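Suporte de madeira Plotden para tubos de ensaio: dois meses na bancada

O suporte Plotden chegou montado e com as arestas lixadas. A Bronetti, que o distribui, indica uma carga máxima de 300 g, valor que uma fila completa de tubos de vidro com água não atinge. Comprámo-lo para substituir uma grade Grorby de arame, que riscava o vidro junto ao rebordo.

Os furos são regulares. Medimos todos com paquímetro e o desvio ficou sempre abaixo da tolerância da ficha técnica. Os tubos entram sem esforço e mantêm-se verticais – na grade antiga inclinavam-se sempre para o mesmo lado. 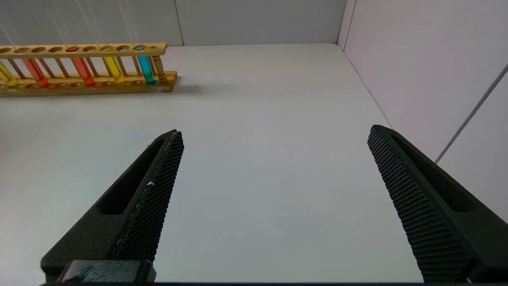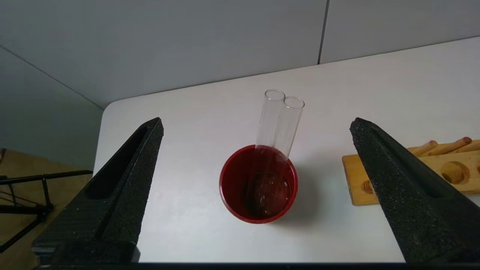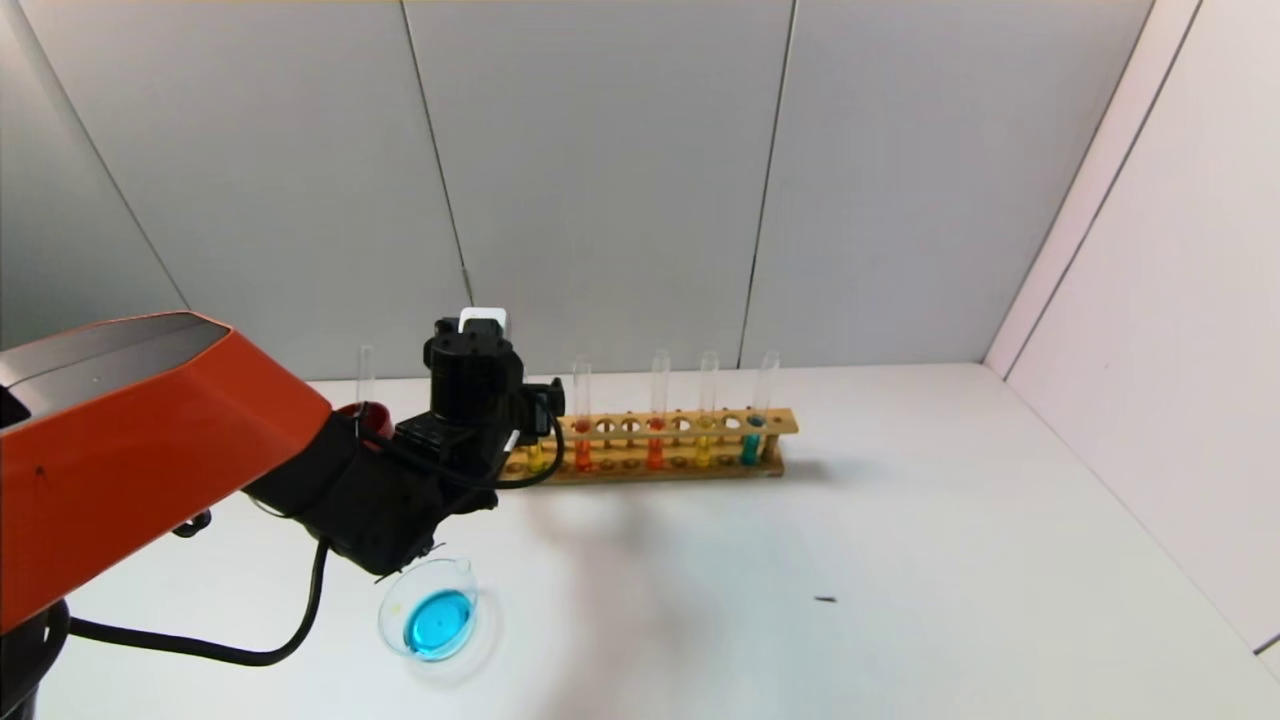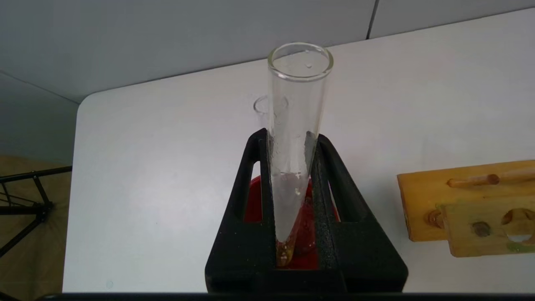 Porto, dezembro

A estabilidade é boa em superfícies lisas. Inclinámos a base 8 graus com os tubos cheios até meio e o suporte não deslizou; a grade Grorby cedia aos 7. Em bancada molhada o resultado é pior, e faltam pés de borracha.

A limpeza é o ponto fraco. A madeira absorve corantes e uma mancha de azul de metileno não saiu com etanol. O fabricante desaconselha a autoclave e a imersão prolongada. Passámos pano húmido e deixámos secar à sombra cerca de 30 minutos – não houve empeno.

O modelo equivalente da Sriwong, em polipropileno, lava-se melhor, mas é mais leve e tomba com facilidade quando se retira um tubo da ponta. Para aulas e demonstrações com soluções aquosas, o Plotden serve. Para trabalho com corantes ou solventes, é preferível o plástico.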